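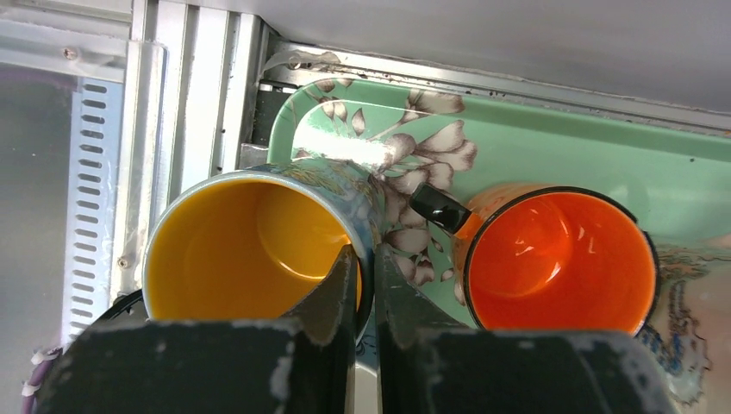

Wrist camera view at the mug tray, fingertips either side of a rim.

Home Reports Equipment Planning Suppliers Contact

We use cookies to remember your settings. By continuing to read you accept this.

Visit report: two-arm tabletop cell, Firkton
Posted 2018-09-05

We are budgeting for one two-arm cell at Marusstead, to be ordered next financial year. The visit to Firkton was made to check three items in the draft budget against a cell in use: the shared rail, the wrist cameras, and the allowance for consumables. The August draft had all three as estimates taken from brochures.

The task set was ordinary kitchenware. Mugs lay on a printed tray and had to be handled at the rim. It is a reasonable test for a general-purpose gripper. The mugs differ in size and in wall, the glaze reflects, and a patterned tray gives the vision software more to sort out than a plain one would. Our own parts are duller and more uniform, so a cell that copes with mixed crockery should have margin for us. We did not time anything and have no cycle figures to report.

Wrist cameras

Our draft had overhead cameras only. I now think that was a false economy. From the wrist the fingertips and the rim of the mug are in view together, at close range, and that is the information an overhead unit loses when the forearm gets in the way. The fingers themselves are blurred at that distance and they take up a good part of the view, so anyone specifying a lens should ask for sample footage with the intended fingers fitted. Glare was the other point. A pale glossy tray throws back a white patch under direct lighting. I have added diffusers to the list, and a line for matt trays.

Rail and enclosure

Both arms ride on one linear rail along the front of the work surface, with a toothed rack below it. The arms have fixed bases in the Tudose quote and a shared rail in the Lastex quote, and this had been the main argument between us. Having seen the arrangement, I would keep the rail. It extends what each arm can reach, and the spare length lets one arm stand clear during service. Against that, a rail is a wearing part and the rack sits where debris can find it. There were crumbs and brown dirt in the metal channel beside the tray, so a brush strip and a cleaning interval should be written into the maintenance plan.

The enclosure is pale panels on aluminium posts. Panels are cheap and we can fabricate them at Marusstead. They should come out of both quotes.

Cable management needs its own line. The cables at Firkton run back from the wrist along the arm with slack for the joints. We had nothing in the draft for cable at all. I have allowed for one full replacement set per arm, with ties and strain relief, held on site.

Costs

All figures are in thousands of dollars before tax.

Lastex, complete cell with shared rail, supplied and commissioned: 133.

Tudose, arms and controllers: 62.
Tudose, grippers, cameras, surface, enclosure and integration: 69.

Tudose therefore totals 131 against 133, but the Tudose price leaves out the rail, freight and operator training. Adding a rail afterwards would mean moving both bases and repeating the calibration, and I would expect that work to cost far more than the difference between the quotes. Contingency in the draft was set at 5 per cent. For a first installation that is thin, and I recommend doubling it.

Neither quote covers workpieces and fixtures. These are small sums and easy to forget. Trays, mugs, discs and mats get chipped or mislaid, and replacements need to match closely enough that earlier results can be compared. A modest annual line will do, charged to operations and kept out of the capital request.

Floor space

The surface carried a good variety of items on the day: drinkware on the tray to the left, round coasters to the right, and a roll-up chessboard flat at the back. With both arms over the table there was still surface in view between the groups. We had drawn the Marusstead table somewhat narrower to get it past a column. I would rather shift the bench beside the column than lose the width - two arms working close to the centre line will have to take turns, and then the second arm has been bought for very little.
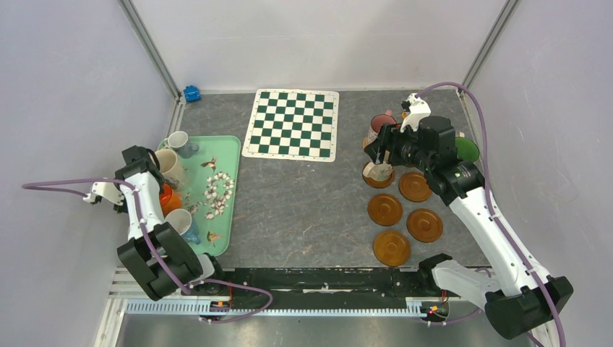
Tudose has since replied to the draft of this report, saying that a fixed base is stiffer, that most of its customers never move their arms once commissioned, and that a rail could be quoted as an option if the request went in before the order was placed. The reply also asked for our table drawing, and this has been sent.

That option price is worth having. If it comes in with freight and training included, the two bids can be compared line by line. Until then the Lastex figure stays in the budget.

Still to do

- Obtain the Tudose option price for the rail.
- Ask Lastex for the rack cleaning interval and the price of a spare carriage.
- Confirm power and air at the Marusstead bench.
- Revise the table drawing to the full width.
- Request wrist camera footage with our own parts on a matt tray.

Contact | Copyright 2018 | Back to top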